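Section 4. Safe Working Rules for the Tabletop Arm

This section covers the rules for running the Dreltudeck arm on a shared table. Read it before the first powered session and again after any change of fingertips, mat or mounting. The rules apply to every site that uses the Histlow handling set, including single-arm and two-arm stations.

4.1 Before power-on

1. Check that the base clamps are tight. Push the column by hand from two sides. If it shifts, stop and refit the clamps as shown in Section 2.

2. Lay the mat flat. Both short edges must be taped or weighted. A curled edge can catch a fingertip on a low pass.

3. Look over each fingertip for splits, missing cells and loose pins. Replace fingertips in pairs, even if only one is worn.

4. Trace every cable from the wrist to the base. There should be enough slack for a full turn of the wrist, and no loop should hang below the gripper.

5. Press the stop button, then try to start a move from the control screen. The arm must refuse. Reset the button and enter the result in the station log.

Note: The stop button test is done at the start of each shift, and again if the station has been unplugged.

CAUTION: Do not tape over or bypass the stop button, even for a short test with the arm unloaded.

4.2 Marking the work area

1. Mark the reach of the arm on the table with the floor tape supplied. On a two-arm station, mark the reach of both arms and treat the overlap as a single zone.

2. Keep cups, phones and hand tools outside the tape.

3. Place the stop button where the operator can reach it without leaning over the tape.

4. Tell anyone sharing the room that the arm is live. The lamp on the base is not enough in bright light.

4.3 Handling books and other paper goods

Paper goods are light and they slide. Most damage in this class is bent corners and torn covers, and nearly all of it comes from closing too fast or coming in too low.

1. Load profile 13 (thin and flexible). Do not use the default profile, which closes with more force.

2. Put one book on the mat at a time, closed, with the whole cover inside the tape.

3. Bring the gripper down slowly next to the book and pause. Check the wrist view before closing.

4. Approach from an open edge where you can. The spine is stiffer and tends to push the book away.

5. Lift a small amount and hold. If the book sags or turns, set it down and take a new grip.

6. Open the fingers fully before backing away.

Note: Glossy covers can throw glare into the wrist view. Turn the book or dim the nearest lamp – do not raise the camera gain, as this hides the cover edge.

CAUTION: Never straighten a book by hand while the arm is enabled. Press stop, wait for the lamp to go out, then reach in.

4.4 Faults during a move

Code 89: fingertip load too high. Press stop, clear the object by hand, and check both fingertips before resetting.

Code 2160: wrist cable strain. Switch off at the wall and repeat step 4 of 4.1. If the code comes back, call Brorkeck service.

Code 3037: reach overlap on a two-arm station. Both arms stop. Home them one at a time, starting with the arm that is clear of the table center.

Do not clear the same code more than twice in one session. Write it in the log and leave the station off until it has been checked.

4.5 End of session

1. Empty the gripper and send the arm to its rest position.

2. Press stop, then switch off at the wall.

3. Wipe the fingertips with a dry cloth. Hinrichs fingertips must not be cleaned with solvent.

4. Sign the log.

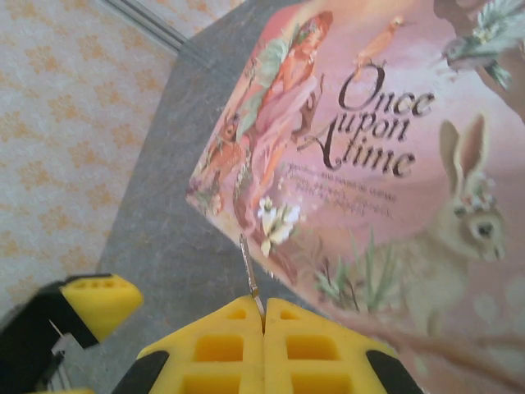
Can one person run a two-arm station alone?

A single trained operator may run both arms as long as the stop button halts the two together and stays within reach for the whole session. If each arm has its own button, a second trained person is needed.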